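Unit 2: Sorting Household Goods
Handout, Cor Van Damme

The Goossens reader tells you to sort by use. Fine, but what use does a brush have? Scrubbing, grooming, teeth -- three shelves already. Sorting by shape does no better, whatever page 80 claims. Try both before you believe either. 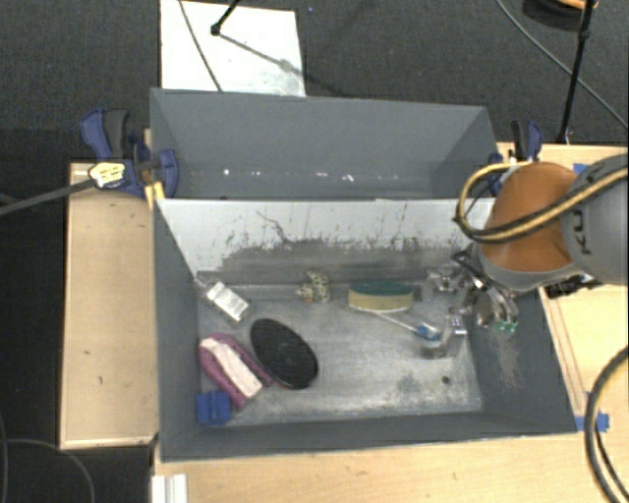 Fig. 2. Mixed bin: brushes, a toothbrush, a clear cup, a blue block.

Write down where you'd put the cup, and why. Bring it to Anouk Van Dijk's section.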